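2022-12-16

Quick one before the shops shut. Have been meaning to write about the Tedier box set for weeks and keep not doing it, because every time I sit down to write I end up watching another episode instead.

If you're not my age you won't know it. Tedier was a detective thing, Sunday nights, always raining, and the main bloke drove a beige estate car with one odd door. I was 16 when the first series went out. We had one telly and it lived in the front room with the good chairs, and my dad controlled the volume by shouting at whoever was nearest to it. No remote. Well, there was a remote, on a wire, and my brother tripped over the wire and that was that.

So I bought the lot, second hand, all the discs, and the theme tune started up and I was straight back there. Could practically smell the gas fire. My wife walked in, looked at the screen, said "is that man wearing a cravat" and walked out again. 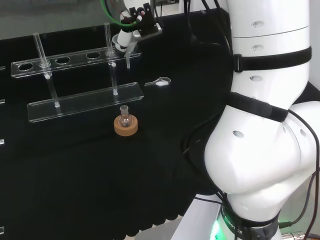 He is wearing a cravat. He wears it in every episode, even the one on the trawler.

Things I'd forgotten. How slow it is. A man gets out of a car, locks the car, walks to a house, rings the bell, waits. You get all of it. Nowadays he'd be inside already and someone would be dead. I rather like the waiting. My daughter does not, she was on her phone before he'd got his keys out of the door.

Also the smoking. Everybody, everywhere, in the hospital, in bed, over the body. And the phones! There's a whole plot in series two that depends on a phone box being out of order. Had to pause it and explain to the kids why he didn't just use his own. Then had to explain reverse charges. Then gave up.

Cempaka Rahman, who I sat next to in double maths and who still emails me when something old turns up on one of the nostaliga channels, reckons the third series is the best. She is wrong. The third series is the one where they changed the sergeant and thought we wouldn't notice. I noticed. I wrote to them! Got a signed photo back of the wrong sergeant. Still have it somewhere, probably in the loft with the Civier annuals and my school scarf.

Anyone remember Civier? Space thing, wobbly, on before the news. I'd swap all of Tedier for one decent copy of Civier but as far as I can tell it's never been put out. Svetozár Kratochvíl left a comment on my last post saying he's got a few taped off the telly, adverts and all – Svetozár, if you're reading, I will pay the postage. I'll pay it both ways. Mostly I want the adverts. There was one for Fidow, the squash you had to dilute and my mum diluted twice, and I can still sing it all the way through and no one in this house beleives it was real.

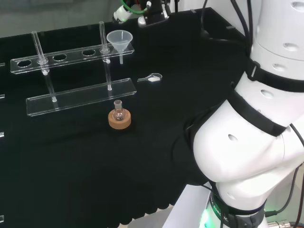 White arm, black straps, green light on.

Anyway. The car. I've been looking at prices for one of those estates, just looking, and there's one for 800 quid that the seller says "needs some love", meaning the floor has gone. My first girlfriend's mum had the same model in brown. You had to start it with the choke right out and your foot flat down, and at 60 the dashboard hummed a sort of B flat. We went to the coast in it once, September, windows down as they wouldn't go up. Best day of that year probably. Chips, one bag between us, and a cassette stuck in the player so we had the same side all the way there and all the way back.

Not buying it. Have been told I'm not buying it.

Two discs left, then there's the Christmas special, where he goes to his sister's and there's a poisoned trifle. I remember who did it. Going to watch it anyway with a mince pie and the big light off. If anybody knows what make his raincoat was, comments are open.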